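Grellside Community Football Club
Progress report to the Radura Fund, July 2018

Dear friends at the Fund,

It has been a busy and mostly happy few months since we last wrote, and we are grateful (again!) for your patience while we got our paperwork in order. The short version is that the youth sides are playing, the drainage on the lower field is finished, and the women's team has entered the league for the first time.

We now have 111 young players registered across seven age groups, and the under-12s had to be split into two squads, a lovely problem to have but one that used up our spare bibs in a single evening. 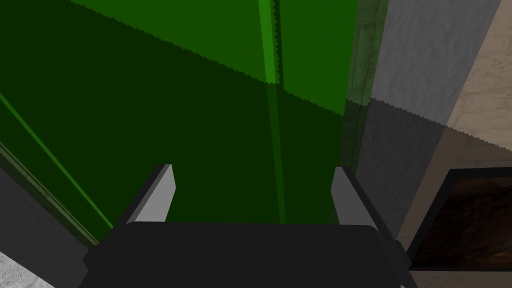
Will the lower field be ready for the new season?
The contractor, Hander, has asked us to keep all boots off it until the middle of August, and our first home match there is set for the week after that. We've moved preseason training to the school field in the meantime — a bit bumpy, but the kids don't seem to mind.

On money, the drainage came in $345 over the quote, mostly for extra gravel along the far touchline, and we covered that from gate receipts and the spring raffle. Your grant paid for the pipework and the reseeding, as agreed. We still have $283 set aside for goal nets, and would like your okay to spend it on corner flags as well if the nets come in cheaper than expected.

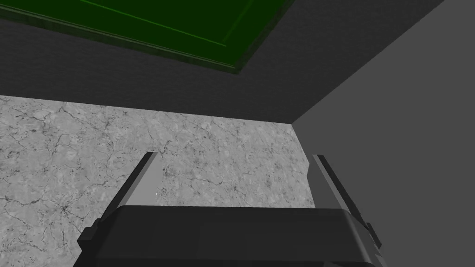

One of the under-14 parents wrote to us that the later kickoff times have made all the difference for families coming over from Matubbar, and asked if we could please keep them through the fall. We'd love to, and have put the request in to the league, though the away clubs will need to agree.

The women's team has played four friendlies, won one and enjoyed all of them. They still need a second goalkeeper, so if you know of anybody, do send them our way! Our next report will come with the drainage invoices attached.

With warm thanks,
Grellside Community Football Club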